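Ticket 508: Outdoor walker stops on main path during open day route check
Queue: Field Robots / Demonstrations
Site: Curnby campus, main path, lawn side
Status: Closed, with one follow-up
Priority: High (visitor demo the same afternoon)

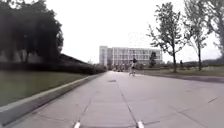 Reported by demo operator, 09:40

Unit halts on the straight section of the demo route. Second run in a row. Legs go to stand, Skonetti controller reports PATH HOLD, no fault light. Resume from the handset works, then it holds again after a few meters. Battery 88 percent at start. Same unit walked the indoor loop on Friday without a hold.

The open day schedule has this unit walking visitors from the gate end to the demo tent at 14:00. If it can't do the straight section by itself, we need to know by noon so the schedule can be changed.

Support, 09:52

Please send the following:
Controller version
Map name loaded on the handset
Speed setting
Whether the holds happen at the same spot or at different spots
Whether anyone was on the path at the time

Do not clear the log. The hold reason is only kept until the next restart.

Operator, 10:05

Controller 3.14. Map is curnby_path_b. Speed setting is "walk", not "tour". First hold and second hold were at nearly the same place. Third hold was farther along. There is light traffic on the path, walkers and bicycles, all giving it plenty of room. Path is open to the public until the barriers go out at 13:00.

Log attached as text.

Support, 10:31

Log reviewed. There are two different hold reasons in it.

Holds 1 and 2: GROUND STEP. The downward sensor is reading a joint in the paving as a drop. The reported depth is 23 mm. The limit in your profile is 20 mm. That limit belongs to the indoor profile, so the wrong profile is loaded. The outdoor profile allows 45 mm.

Hold 3: MOVING OBJECT. Normal behavior. The unit waits until the object is clear, then wants a confirm from the handset. In the outdoor profile the confirm is off and it resumes by itself after a set delay.

Both point to the same cause. Load the outdoor profile, restart, and repeat the straight section twice.

Operator, 10:48

Outdoor profile is not in the list. The list shows "indoor", "indoor slow" and "Caldeira test". Is the last one safe to use?

Support, 10:55

No. "Caldeira test" is left over from the slope trials and has the side margin turned down. With a raised curb on one side of your route, you do not want that. Leave it alone. We will push the outdoor profile from here. Keep the handset on the site network and do not walk the unit until the transfer shows complete.

Support, 11:10

Transfer failed at 60 percent. Handset storage is full. Please delete the old camera recordings under Media. Keep the log.

Operator, 11:22

Deleted 700 MB of recordings. Transfer complete. Outdoor profile now shows in the list. Restarted.

Operator, 11:46

Run 4: full straight section, no hold on the joints. One stop for a bicycle, resumed by itself.
Run 5: full straight section in the other direction, no hold on the joints. Small sideways correction near the far end – the unit moved toward the lawn and then came back to the line. Did not leave the paving. Is this related?

Support, 12:04

Not related to the profile. Position quality drops near the far end of the route, and the unit corrects when it picks up the building again. The map was made with the old mast height. For today, set the route end point 14 meters short and hand over to manual for the last part. The operator should be beside the unit at that point, not behind it with the visitors.

Also confirm that the emergency stop was tested after the restart. It is not in the log.

Operator, 12:15

Emergency stop tested from handset and from the body button. Both good. End point moved. Two more runs done with the short route, no holds, no correction.

Operator, 16:20

Demo completed. Three walks with visitors, outdoor profile, speed "tour". One hold, MOVING OBJECT, caused by a visitor stepping in front to see whether it would stop. It stopped and resumed. Manual handover at the end point each time. Several visitors asked why the operator took over there, so the Vivstead team running the tent would like the full route working before the next open day in June.

Support, 16:45

Resolution:
Wrong profile loaded. Outdoor profile was missing from the handset after the last wipe and was installed over the network.

Changes made:
Outdoor profile added and set as default for curnby_path_b
Route end point shortened
"Caldeira test" hidden from the operator list

Follow-up:
Remap the far end with the current mast height, then restore the original end point. Opened as a separate ticket and assigned to mapping. Needs a dry day and the unit on site for half a day. Until it is closed, the short route stays in place.

Ticket closed.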